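Notes on trays and baskets, typed up fast between jobs. Tuesday, May 3, 2022

Right. Clearing the white table. Did the drawers in April, they've held up (mostly). Table was always going to be the hard one, everything lands there. Post, cups, tins, half a roll, pens.

## Baskets first, not boxes

Boxes with lids are where things go to die. Had 3 of the Plevo ones, clip lids, very smart, and what went in never came out again. Open baskets, low sides. You can see what you've got and chuck a thing in from across the room.

- One basket per *sort* of thing, or per person, but pick one and stick to it
- Low enough that a cup stands up above the rim, otherwise you forget it's in there and run out of cups
- Different colours. Dark brown and orange can't be mixed up even at six in the morning
- Wicker sheds bits. Shake it out over the bin, not over the sink - it blocks the plughole

The brown one is the "still out" basket. Whatever's on the go today, cup, pen, whatever you were in the middle of. Gets emptied at night. No exceptions, or it turns into a second drawer.

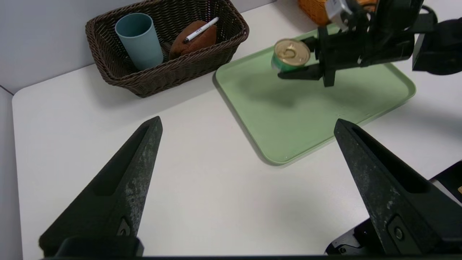

Emptying it takes no time at all if you do it standing up. Sit down and you start reading the post. Cup to the sink, pen to the jar by the phone, anything bready gets eaten or goes to the bin. Sponges want to dry on a rack, never leave one in wicker overnight, it goes sour and so does the basket. Learnt that at the Alness house, had to scrub the thing with bicarb and it stil smelt in the summer.

Cleaning wicker while I'm on it:

1. Hoover with the brush end, both sides
2. Soft brush, warm water, tiny drop of washing up liquid
3. Wipe, don't soak
4. Dry it somewhere airy, out of strong sun. Two days if it's thick
5. Toothbrush for the rim, crumbs love a rim

## Then a tray

Plastic tray with a raised edge. Costs next to nothing, mine was 51p in the closing down sale at Ahn. Anything that might drip or leave a ring goes on the tray, never straight on the table. Tins especially. A damp tin on a white top will leave a rust ring overnight and then you're at it with lemon juice.

The tray is also the "use next" spot. Tin on the tray = that's tea, or part of it. One or two things at most. If the tray's full it's just a shelf.

Pale tray is best I think, you can see when it's mucky. Dark ones hide grease till you pick them up.
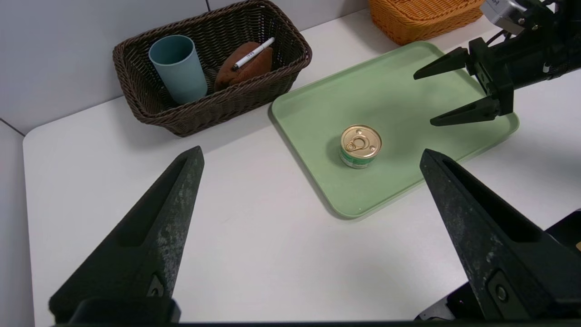 Ring-pull tins: wipe the lid before you open it, dust sits round the tab. If the tab snaps, ordinary tin opener on the other end, though some of them have a rounded bottom it won't grip. Then it's the top rim and a bit of swearing. Don't go in with a knife. Lid comes off sharp - drop it inside the empty tin and pinch the top shut before it goes in the recycling.

Don't stack small tins more than two high unless there's a lip round the shelf. Short ones at the front, obviously. Oldest at the front as well, I write the month on top in marker.

## White tables

Shows everything. But wipes clean so swings and roundabouts.

- Tea rings: bicarb paste, leave it 9 minutes or so, damp cloth
- Pen: bit of surgical spirit on cotton wool, try a corner first
- Grease: hot water and washing up liquid, then again with plain water, else it dries streaky
- No scouring pads. Ever. Takes the shine off in patches and you can't put it back
- Pull it away from the wall once a month, there will be crumbs down there

Baskets go along the back, tray at the front where your hands are. Tried it the other way at Skatosari and knocked the lot reaching over for a cup. Long arms or short, things you reach for most go nearest.

Keep one basket with nothing in it. Sounds daft. When someone turns up at the door you need a place to sweep the table into, and if all your baskets are full it ends up on a chair. Empty it again by bedtime. 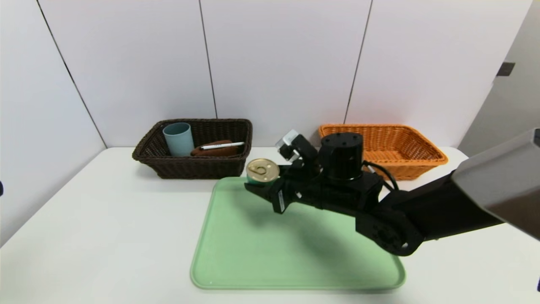 Siiri Venckus wrote in to say she lines hers with an old tea towel, cut to size and hemmed, so the crumbs lift out in one go and the cloth goes in with the whites. She also reckons a spare basket lasts a week in her house before it fills up with gloves. Chang-ho Yook does the liner thing too but with baking paper, changes it on Saturdays.

Tea towel is better, paper slides about. Peg it at the corners if yours has a flared rim.

Whole table takes me about 8 minutes now, start to finish, kettle on at the same time. Next lot will be the cupboard under the sink, if I can get the door to shut. Bring gloves.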